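Mument hand gripper kit now shipping to Canada, rental plan to follow

Mument has opened Canadian orders for its hand-held gripper kit, the one that lets people record household chores for robot training without a robot in the house. September start for the first boxes, the company says. Orders go through Lennox, which also handles repairs and spares for this side of the border.

Price is $2,851 for the full kit. That gets you the gripper with camera mounted, two sets of soft finger pads, a charger, a hard case and a year of the Lolum software, which sorts the recordings and throws out the ones it can't use. Extra pads are $17 a set. Lolum after the first year costs $74 a month, and that's the number buyers are grumbling about.

The idea is simple enough. You squeeze the trigger, the fingers close, you pick up a cup or a sock or whatever the task sheet calls for, and the camera on the tool records the job from the hand's point of view. Labs and startups want a lot of this stuff and they want it from ordinary rooms, clutter and all. Kitchens and laundry areas are top of the list at the moment, floors too.

What's changed from the last version: lighter handle, a trigger that springs back faster, and the finger pads now come off with one screwdriver instead of two. The case is smaller. Battery is the same as before, which is a shame. Mument wouldn't give a run time in writing, and told us to expect "a decent morning" of work.

Arwood, a small outfit that pays households to record tidying and washing up, has ordered 100 kits. It says it'll hand them out to families in the fall and wants them back by spring. Training is one short video call, then you're on your own with the task list. Pay is by accepted clip and not by the hour. Arwood wouldn't say how much per clip.

A few things to know before you order. Fast swings smear the picture and Lolum tends to reject those clips, so slow down. The lens sees very wide, so anybody else in the room should be asked first, and parents need to sign for kids. Left-handed handle is promised but there's no date for it. Returns are accepted inside the first month if the case and all the pads come back, and the buyer pays the freight.

The rental plan is the bit most small teams are waitng for. Lennox says prices will go up on its site once the first orders are out the door. No word on weather the rental units will be new or refurbished.

The gripper's own camera, fingers open:

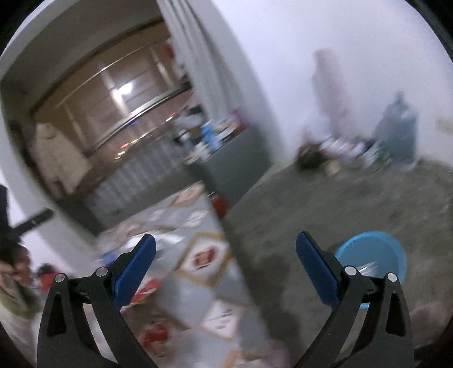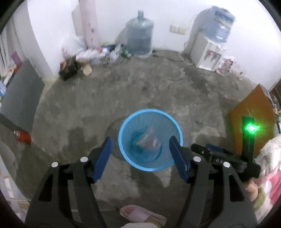
Kirstin Buchanan wrote in to say the up-front price didn't bother her half as much as the monthly fee. She'd pay it gladly for a tool she used every day, she said, but her group records in bursts and then does nothing for weeks, and she wants to be able to pause Lolum without losing the old clips. She has asked Lennox twice and is still waiting on an answer. We've put the same question to Mument and will update when they get back to us.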